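Search this site Enter keyword Go

07/10/2021
By Jolán Dudás

Review: the Zermont hand gripper, and can a machine tidy up after people yet

Short answer, no. Longer answer, getting closer on snacks, miles off on socks.

What I bought. The Zermont two-finger gripper, the hand-held version. You hold it, you squeeze, the fingers close. It's meant for people who want to work out what a robot could pick up before they pay for the robot. List price 3,130, I paid 2,299 because Firkport had an open-box one. Came with a pair of pads, a hex key, a leaflet in tiny type. No case. At that price, no case.

Weight is fine for ten minutes. After half an hour my wrist was done. The trigger is stiff at first and then too easy at the end, so you go from nothing to crushed cracker with not much in between. I did get better at it. Took me most of an evening.

My test was chores, nothing fancy. Put snacks in a tray. Clear a table. Pair socks. Load spoons in a drawer. I did 211 pick-ups all told and wrote down every one. 146 good, meaning picked up and put down where I wanted, nothing torn. The rest were drops, squashes or me giving up.

Stiff boxes, great. Jars with a lid, great if you come in level. Packets with some air in them, good, the pads give a bit and the bag gives a bit. Flat wrappers lying on a tablecloth are the worst of the food, you end up pinching cloth. Jelly cups fine from the side, bad from on top. Anything in crinkly clear plastic slides about and you cant tell how much of it is food until you've squeezed it.

Socks. Forget it. Spoons, maybe one in three, and loud.

And that is with a person steering. I can see a packet is half under another one and I know to nudge it first. The automatic demo I watched at Porkberg back in March did not know that. It went for the bottom one, dragged three out, stopped. Nice people, very patient, somebody reset it by hand each time. For packing one kind of box all day on a shop floor, sure, I'd believe it now. For my kitchen table with whatever got dumped on it, no.

Compared with the Bíró, since I get asked. The Bíró is lighter and the trigger is far better, smooth the whole way. But its fingers are shorter and the pads are hard, and it marked a paper box I liked. For soft stuff Zermont wins. For small hard parts get the Bíró. If you only ever sort screws you don't want either, get a magnet.

Niggles. One screw worked loose on the second day, tightened it, fine since. Leaflet says to wipe the pads with a damp cloth and doesnt say how often. I do it when they stop gripping. Replacement pads only sold in fours, and the shop took its time aswell.

Would I buy it again. At 2,299, yes, just. At full price no. Four out of five for packets, two for everything else, so call it three.

Will do the dish rack next if my wrist holds up. If anyone has got one of these to fold a towel, write in and tell me how you held it.
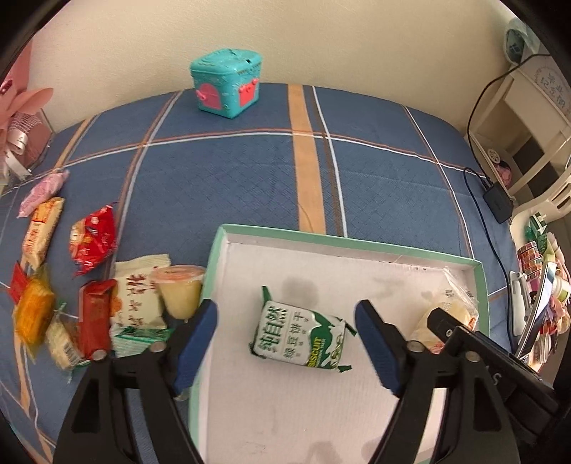
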